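3月4日｜社区简讯

**老墙纸花样回来了！Matthorpe街区图案展开幕**

好消息，盼了一个冬天的图案展终于开门了！展览设在Matthorpe老街的Handen布行二楼，一共展出49幅墙纸和印花布纸样，大多是布行库房里翻出来的旧稿，有几幅连布行的老师傅都说多年没见过了。

策展的Tin-yau Shih在布行学过徒，后来改行教版画，讲起花样来眼睛都发亮。他把纸样按植物来排，从细碎的小雏菊一路排到大叶子、大花朵的热带图案，越往里走颜色越浓，走到最后一间，真有点进了温室的感觉。“以前的画工要先去花市写生，回来再把一朵花拆成几层颜色。”他说，一幅大花样常常要套印好多遍，对版差一丝，花瓣边上就会露白。展柜里摆着4块梨木印版，边角都磨圆了，凑近看还能看到刀痕，非常漂亮。

最受欢迎的是动手区。每场收20人，大家用Nam纸坊的手工纸自己刻版、自己上色，带队的老师很有耐心，孩子刻歪了也跟着一起想办法，一片歪叶子最后改成了一条鱼！开幕当天两场都满了，还有几位邻居站在门口看完了全程，已经报了下一轮。

记者个人最喜欢的是一组棕红底子的稿样，底色沉，花反而显得特别亮。Shih先生说，这类深底花样当年多用在餐厅和门厅，耐看，也耐脏。如今又有年轻人拿它贴一面墙，配几枝花叶，屋子一下子就热闹起来。
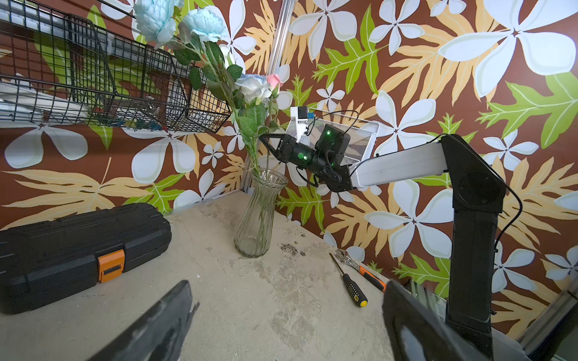
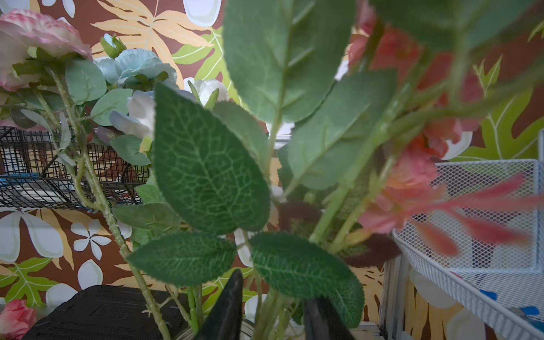

*图片来源：Stimon图片社。上图为热带花卉图案墙纸，下图为仿真花束的绿叶。*

展览免费，上午十点开门，午间不休息。动手区需要提前在布行一楼柜台登记，材料费现场交，自带围裙更好，颜料沾到衣服上不太好洗。六岁以下的小朋友要有大人陪着进场。二楼楼梯比较陡，推婴儿车的家长可以从后院货梯上来，跟店员说一声就行。

家里还留着旧墙纸、旧花布的街坊，也欢迎带来给Shih先生看看，哪怕只有巴掌大的一片。他打算把收到的花样描下来，编成一本小册子，争取10月印出来，到时候放在布行里供大家翻阅。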